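Terminal Blocks and Multi-Pin Connectors: Frequently Asked Questions

Brendow Electrical Supply, Bembridge Counter
Page kept up to date by Pushpa Dwivedi and Harsh Sengar. Last checked in February.

What is the difference between a terminal strip and a connector?
A terminal strip is a fixed row of positions where individual wires are joined, usually with screws or spring clamps. A connector comes in two halves that plug together and pull apart. If the wiring will stay put for years, a strip is cheaper. If the unit has to come out for service, buy a connector.

How do I tell how many positions I need?
Count the conductors, including ground, and add one or two spares. Our Sarix blocks come in 4, 18 and 30 positions. The 30-position block can't be cut down. The 18-position block has score lines and can be cut with a fine saw, but you lose the position next to the cut.

Do you stock every size?
The 4 and 18 are on the shelf. The 30 is kept at the warehouse and takes an extra day to reach the counter. We list 1,352 parts in the connector section, and the stock note beside each one is updated every morning at 7:00.

How much insulation should I strip?
Use the strip length printed on the block or on the bag label. Bare copper should not show outside the entry hole. If it does, pull the wire, trim it and start again.

Can I put two wires in one position?
Only if the label says so. Most Sarix blocks are rated for one conductor per position. To split a feed, use a jumper bar across neighboring positions or a twin ferrule of the right size.

Should I use ferrules on stranded wire?
For screw terminals, yes. Loose strands spread under the screw and can reach the next position. Spring clamps will take bare stranded wire if the label allows it, though many people fit ferrules anyway. Don't tin the ends with solder before clamping. Solder creeps under pressure and the joint loosens.

What do the wire colors mean?
In a factory harness the colors follow the maker's own chart, and two makers rarely match. Don't assume that red is positive. Work from the drawing that came with the equipment, or test each conductor with a meter. When you replace a block, write down the order before you pull anything out. A strip of masking tape numbered along the edge works well.

My wires are in the wrong order. Can I move them?
Screw terminals, yes, with the power off. Crimped contacts need the extraction tool made for that series. The Kazmi tool we sell fits the small and medium housings only. Prying contacts out with a jeweler's screwdriver usually bends the locking tab, and a bent tab won't hold a second time.

What should I work on?
A flat table with good light and a plain mat in a solid color, so that dropped contacts are easy to find. Put clear covers and end plates to one side before you start wiring.
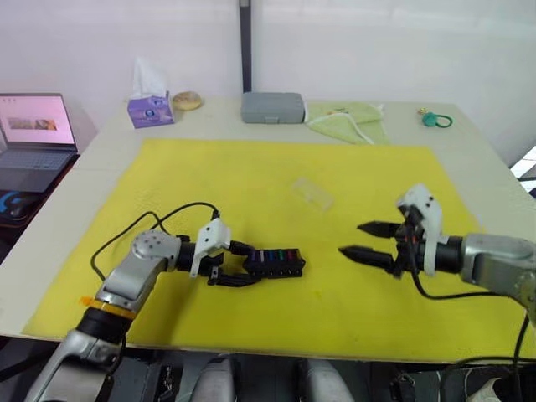 How do I clean dust out of the slots?
Disconnect the power first, then use a soft dry brush along the row. Canned air is fine in short bursts. Don't use household sprays or a damp cloth. If there is green or white buildup on the metal, replace the block.

Can I return a block after I've wired it?
Unused blocks can be returned within 30 days with the bag label. Once a screw or clamp has been closed on a wire we can't resell the part, so we only take it back if it is faulty. Bring it to the counter with the wires still in place if you can.

Who do I ask about a part that isn't listed?
Harsh Sengar handles special orders. Bring the old part or the number molded into the housing.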